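Part 3: Setting Up Your First Week Abroad

If you've made it through Part 2, you have a room, a host family and a language to learn. Good! I wrote this part after my second long stay, the one in Collado, where I rented the back bedroom from Itziar Moya and her mother and made every mistake I'd already made the first time. The steps go in order. Do 1 through 4 before you unpack properly, and leave the rest for when you've slept.

Before you start

You'll need your host's phone number written on actual paper, a small notebook, a pen you like, and enough cash in local money for two days of food and buses. I carried 80 in small bills and had a little left over by the second night.

Step 1. Agree on the language rule.

Sit down with your hosts the first evening and decide when you'll speak what. Itziar and I settled on Spanish only until 9 p.m., then English if I was falling apart. Write it down and stick it on the fridge. A vague "let's mostly speak Spanish" lasts until somebody can't find the hot water switch.

Note: Ask them to correct you at meals and leave you alone the rest of the time. Being corrected in the hallway on the way to the bathroom wears you down fast.

Step 2. Learn the house.

Walk through it with whoever runs the kitchen. Find out:
- which shelf in the fridge is yours
- how the stove lights
- which door sticks, and which way to lift it
- when people go to bed, and what counts as noise after that

I skipped this in my first place and set off a car alarm, two dogs and Crescencio Carretero from downstairs, all by opening the wrong shutter at 6 a.m. (He forgave me. It took until May.)

Step 3. Put your papers in one place.

Passport copy, rental agreement, insurance card, the receipt for your deposit. My deposit was 400 and I lost the receipt inside a week, so I speak from experience here. Pick one folder, keep it in one drawer, and tell one person at home where it is.

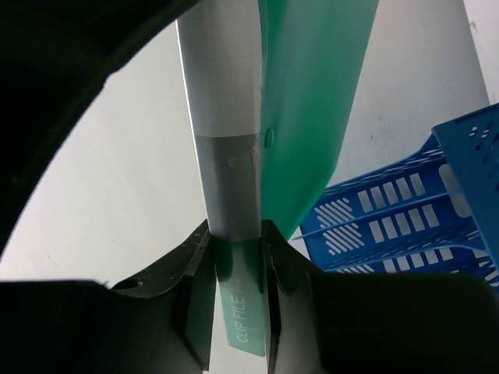
Step 4. Send one message home.

Just one, and keep it short. Say you've arrived, give the address, and tell them when you'll write next. I promised my sister a message every night and by day four I was spending an hour on it, in English, with the door shut, while everyone else was out on the patio eating sunflower seeds.

Step 5. Walk the same loop every day.

Choose a route that takes you past a bakery, a bus stop and somewhere to sit. Mine was 2585 steps door to door, according to my phone, and I walked it every single morning. By the end of the week the woman at the bakery had my roll in a bag before I opened my mouth — a kindness, and also a problem, so I started ordering something different on purpose to get the practice.

Step 6. Find your one regular thing.

You want something with a fixed time and the same faces. A choir, a chess table, a swim lane, whatever. I joined the conversation hour that Elisa Sala ran in the room over the Orkard café. The first time I said four words, and one of them was wrong. Julián Lorente sat next to me and drew little pictures in my notebook whenever I got lost, and I still have the page with the goat.

Note: Go at least three times before you decide you hate it. I hated it twice.

Step 7. Set up your evening page.

Every night write five lines in the new language. What you ate, who you talked to, one thing you couldn't say. Don't look anything up until you've finished the five. Then look up the thing you couldn't say and use it the next day, even if you have to steer the whole conversation around to it. I once talked to a bus driver about mold for six minutes.

Caution: Don't count words you've learned. I did this, got to 973, and felt terrible because I still couldn't follow the radio. Understanding comes in lumps, and the lumps don't match the list.

Step 8. Plan for the bad day.

There'll be one, probably the fifth or sixth. You'll be tired, your head will hurt from listening, and you'll start looking at flights. Decide now what you'll do. Mine was a long bath, a book in English, and a phone call with Duangjai Duangkaew, who was doing the same thing as me over in Fustel and was usually having a worse time of it. One evening off is fine. Take it, and go back to the house rule in the morning.

Caution: If the bad day turns into a bad week, or if you don't feel safe where you're living, this is no longer a homesickness step. Skip ahead to Part 6, Changing Hosts, and do it that day.

Step 9. Have the end-of-week talk.

Go back to the paper on the fridge with your hosts and ask what's bugging them. They'll say nothing is. Ask again. With us it was my shoes (in the hall) and their TV (on my wall), and we fixed both before the coffee was cold.

Part 4 covers buses, bank cards and the trip to Todel.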